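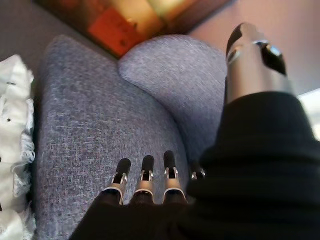
The gray armchair, seat fabric up close.

Home Notebook Upholstery Materials Older entries Search

Workshop notebook – April, started writing around 4 PM

Armchair and pillow, continued

OK so today was mostly the gray armchair again, and I'm happy to say I like it more every time I go near it. The cloth has that fine tweedy look where it reads as plain gray from the door and then gets much more interesting up close (little flecks of lighter gray, white and bluish yarn all mixed in). I've put it down in the Morkthorpe folder for now, job sheet 353, same as the curtains. If anybody wants to move it to its own folder, go ahead, but please change the sheet number in both places this time!

First thing I did was go over the seat with the soft brush. Short strokes, front to back, then side to side, then one more pass down in the crease where the seat meets the back. You always get more out of that crease than you expect. I got a bit of lint and one staple, which I'm fairly sure came from our own bench and not from the chair. Staples go in the jar by the vise, please, and not on the window sill.

After brushing I sat in it for a while with my coffee. That counts as testing. The seat is on the firm side for my taste, and it's a touch low if you have long legs, but the curved back is lovely and holds you right where you want to be held. I could easily read a whole book in there.

The cloth: I went back through the sample cards and the closest thing we have is the Grillau gray, card 79. It isn't a perfect match, the Grillau is a little cooler when you hold it by the window, but under the bench lamp I could hardly tell them apart. I wrote "close, check in daylight" on the back of the card. We have a small piece left on the roll, enough for an arm patch and probably nothing else, so don't go making pincushions out of it.

Then the seat pad. I'd been going back and forth on whether to put anything on the seat at all, and I ended up going with the flat gray felt one with the rounded corners. It's a quiet sort of thing and doesn't fight with the chair. The square pad with the piping looked fussy every time I tried it, and the corners kept turning up. The felt one just lies there and behaves. I do want to try a strip of the rubbery mesh underneath, the kind you put under rugs, to see if it keeps the pad from creeping forward when you get up. Maldonado sells it by the yard and we need to order thread from them anyway.

And then the pillow, which is where I slowed down. White on gray is such a nice combination, and a plump square pillow sitting up against that rounded back makes the whole chair look finished. The off-white is warmer than the bright white one we tried before and I think it's the right call. It does wrinkle, but I don't mind a few wrinkles on a pillow, it's a pillow.

The top edge is what needs work. It's ragged all the way along, with fluffy white stuff showing, and it catches your eye right where the white meets the chair back. 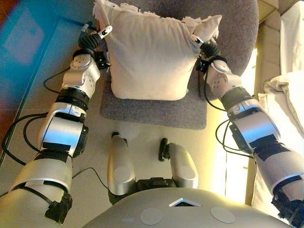
What to do about that top edge

My first idea was to trim it, fold it under and close it by hand with a ladder stitch. I still think that's the nicest looking fix, and I'd be glad to do it, it's pleasant work for a slow afternoon. Second idea is to skip the repair and make a new cover with a zipper, using the 700 gram bag of filling we already have on the shelf. More sewing, but then the cover can go in the wash – and a white pillow on a chair people use is going to need washing.

Leaning toward the new cover. I'd cut it a bit smaller than the filling wants, so it stays plump.

To do next time:

- order thread (off-white, 2 spools) and the rug mesh
- look at card 79 against the arm of the chair in real daylight
- find the long zipper, last seen in the Edik drawer under the webbing
- draft the cover on brown paper before touching any good cloth
- put the soft brush back on its hook (me, I know)

Oh, and the bench lamp is flickering again. I tightened the bulb and it stopped for maybe ten minutes.

Contact the workshop | © Workshop notebook pages | Back to top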